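About Wimex

Wimex is a small company with one question: can a machine do the chores yet? We've been asking since February, and the short answer is "some of them, if you're not in a hurry."

We don't build robots. We set them ordinary jobs that people do without thinking, like putting the garden tools away, and we write down what happens. Manufacturers find this useful. Their sales departments find it less so.

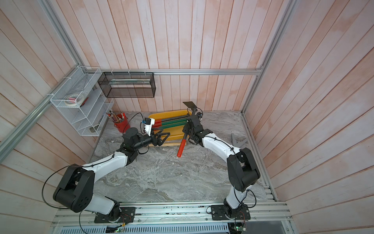
Two arms, one yellow tray, tools to tidy.

Our chore list stands at 123 jobs, split between home and shop floor. A person off the street can manage 82 of them with no instructions. The other jobs need a minute of explaining and, in the case of fitted sheets, some emotional support. Our best machine score so far is 30. We were pleased with 30. We had cake, which was sliced by hand.

Most of our bench work falls under two projects. Zullus covers picking up and putting away, mostly tools with long handles, which want to swing, tip or turn at the worst moment. Stalo covers wiping, sorting and folding, and has taught us a great deal about patience.

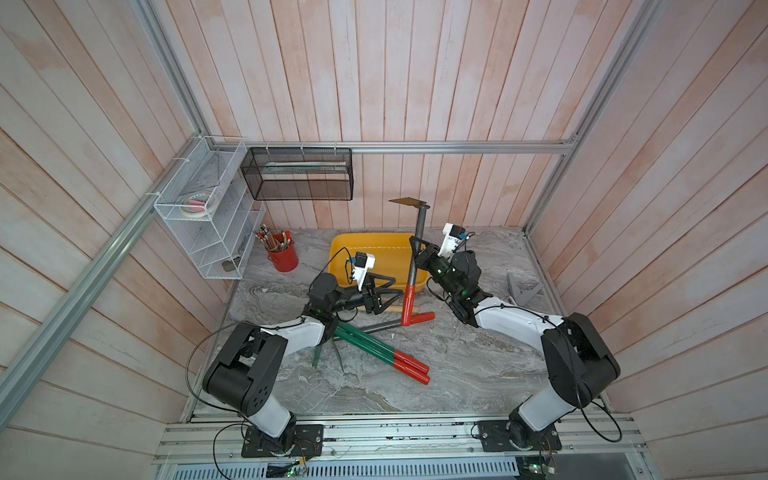 Wimex Company Profile, Issue 70

Clients ask when they can stop sweeping their own floors. We tell them to keep the broom. A machine that handles a shovel nicely on Zullus may have no idea what to do with a rake, and a kitchen drawer is a whole other career.

Shop floors are a bit kinder. Things tend to live in the same place, and the lighting is better than in most garages. Our first customer, Wojcik, makes shelving and wanted to know if its benches could be cleared at the end of a shift without anybody staying late. We gave them a long report. They bought more hooks. 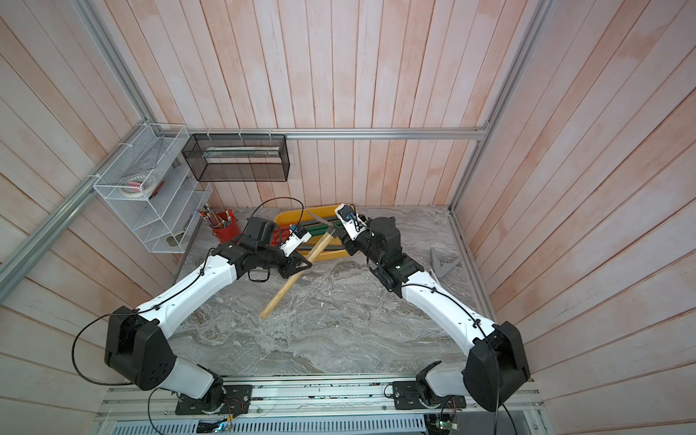
We still think that was the right call, and they've stayed with us. We charge by the chore, publish our scoring rules to every client, and count a dropped tool as a dropped tool, however gracefully it fell. If you have a job you're tired of doing, send it to us. It may well go on the list.

Page last updated 15/09/2021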